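Contents > Part Two: Work in Transition > Chapter 6

Previous chapter Next chapter Glossary Index

Chapter 6
When the Task Changes Hands

Ilness is a returns and repair center on the edge of Mekwood. Goods sent back by customers arrive in mixed cartons, and for many years people at long benches opened them, looked them over and decided where each item should go. A toy might be put back on sale, a sofa sent to be cleaned, a small package passed to another department.

In December the center began using a robot sorting line supplied by Gendura. Before the first arm was bolted down, its control software had been practicing for months in simulated rooms filled with furniture and household things. The staff were asked to help. Those who had sorted returns the longest sat at screens, looked at rendered rooms, and marked what a person would pick up, what they would leave alone, and what they would check first.

This chapter looks at what happened to their jobs. The 56 people on the sorting floor were not all affected in the same way. Of these, 23 moved to new duties within the building, mostly handling items the line set aside. Another 24 stayed at the benches, with shorter shifts of lifting and longer shifts of inspection. The rest left or retired.

Arne Wunderlich had worked at a bench before he became a simulation checker. His hands and back hurt less, he told us, but he missed talking while he worked. On the old floor a new hire learned by standing next to someone. At the screens, each checker wore a headset and worked through a separate queue.

Ottar Hovland, the shift lead, had a different concern. The line handled over 2,000 items a day, and his performance reports now came from its log. The log recorded picks and stops. It did not record the time his crew spent clearing a jam or repacking a carton, so on paper a hard day could look like a slow one.

Keep three terms in mind as you read. A task is a single piece of work, such as picking up an item. A job is the set of tasks one person is paid to do. Tacit knowledge is what a worker knows from practice but has never written down. Automation usually takes over tasks first - the job around them is then rearranged, sometimes with a plan and sometimes without one.

Section 6.1 follows a checker through one morning's queue. Section 6.2 turns to pay grades, and to the Yoshida agreement on retraining hours.

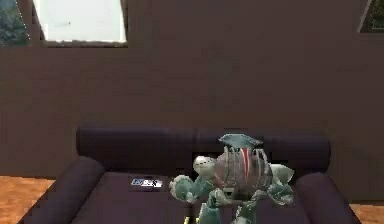 Checkers at Ilness were paid by the hour at first, and later by the room. The change made them faster, and it also made them less willing to stop and flag a room they were unsure of. We return to this problem in Section 6.3.

Contact the publisher | Copyright and permissions | Back to top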